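# Why Sunflowers Turn (and Why They Stop)

Notes for Plants in Daily Life, unit 4. Bring these to the greenhouse session, and please read the part on pith before you come, or the cutting exercise won't make much sense!
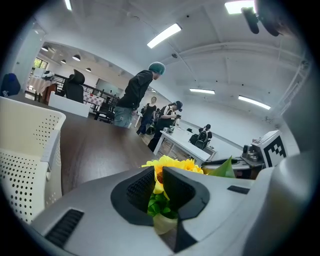 Last time we ended on the question of how a plant with no muscles can move at all. The short answer is growth. A young sunflower bends because one side of its stem gets longer than the other, and it does this fast enough that you can see the change between breakfast and lunch. I've taught this unit for years and I still go out to the beds in the evening to check which way they're facing.

## Following the sun

In the morning a young plant faces east. Over the day the east side of the stem grows more than the west side, so the top tips over toward the west. At night the west side catches up, and by dawn the plant is facing east again, **before the sun is up**. That last bit is my favorite part of the whole course. The plant isn't only reacting to light. It has an internal clock (a circadian rhythm, see the unit 2 handout) and the clock keeps the swing going.

You can test this with potted plants. Turn a pot halfway around in the evening and the plant will be facing the wrong way at sunrise. It takes a few days to sort itself out. Our Closteven bed is too crowded for this, so we'll use the pots by the Gellell door.

Terms to know:

- **Heliotropism** – following the sun through the day
- **Phototropism** – growing toward a light source
- **Auxin** – a growth hormone, important in bending stems generally; its exact part in sun tracking is less simple than older textbooks make it sound

## Then it stops

Once the flower head opens and the stem stiffens, the daily swing gets smaller and finally quits. Most mature heads end up facing east and stay there. Why east? A head facing east warms up early, and bees like a warm flower in the morning. Researchers have turned potted plants to face west and found fewer morning visits, and when they warmed west-facing heads with heaters, the bees came back in better numbers (though still not as many as on the east-facing ones). Such a nice, simple experiment!

So if someone tells you a field of blooming sunflowers follows the sun all day, they're thinking of the younger plants.

## One flower or a thousand?

What we call the flower is really a whole crowd of them. The outer "petals" are ray florets, usually sterile, and they do the advertising. The middle is packed with disk florets, each able to make one seed. A big head can hold more than 1000 of them. They open from the outside in, a ring or so at a time, and that gives bees a reason to return over several days.

The disk florets sit in spirals, some running clockwise and some the other way. Count each set and you'll usually get neighbors in the Fibonacci series: 34 and 55, say, or 55 and 89. Usually, but not always. Cyril Gosling's group got a head last March that refused to fit, and we went over it three times – it just didn't. Real plants get bumped, chewed and crowded while they grow. Write down what you count, even if it spoils the pattern.

## The pith

Cut across a dried stem and you'll find a white, spongy core. It's very light for its size. We'll cut 2 stems per bench, one fresh and one dried, and compare the weight of equal lengths. Use the short knives, and cut away from your hand.

## Before the greenhouse session

1. Sketch a stem at dawn, noon and dusk, and mark which side is growing faster at each point.
2. Read the chapter on growth hormones in Hepburn, up to the section on roots.
3. Pick one question about pollinators you could test with pots, a watch and a notebook.

We meet in room 307 at 9:30 and walk over together. Wear shoes you don't mind getting muddy, the path behind Prikatholm is still soft. Dried heads are in the paper sacks under the window if you want to start your spiral counts early. Please put the loose seeds back in the jar when you're done.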